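## Resealing the worktop, second attempt

The worktop in the Woltaton flat needed sealing again in July, so I have updated my notes from last time. The first attempt used a solvent sealer and left a haze near the sink that took a whole evening to polish off. I had put it on too thick and left it too long.

The stone is a pale marble with a honed finish. Honed marble takes in liquid faster than polished, and oil faster than most people expect. The test is simple: put a teaspoon of water on the surface, wait 11 minutes, wipe it off and look for a dark patch. Mine showed a patch in 4 places, all within reach of the hob.

This time I bought a water-based sealer from Trasteo. The 1000 ml bottle is far more than one kitchen needs, but the small size was out of stock. I used 200 ml over two coats.

Method:

- Wash with a neutral soap, rinse, and leave overnight. Vinegar is an acid and will etch the surface.
- Mask the wall tiles and the edge of the sink.
- Wipe on a thin coat with a lint-free cloth, one section at a time.
- Buff off anything left on the surface before it goes tacky.
- Repeat the next day.

The Vatden leaflet that came with the stone says one coat is enough. On a honed surface I disagree – the second coat took up nearly as much as the first.

Sealer does nothing against etching. Lemon juice will still leave a dull mark, because that is the acid reacting with the calcite and has nothing to do with absorption. The only cure is to rub the mark back with a fine polishing powder.
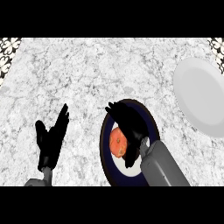 *Grey-veined marble against black-and-white patterned tile (computer render).*

Busy veining hides small etch marks quite well, plain white stone much less so. If I were choosing again I would go for more pattern and accept that it makes crumbs harder to spot.

I have not yet tried the Ji paste for oil stains. The tin is under the sink and there is one old ring by the kettle to test it on.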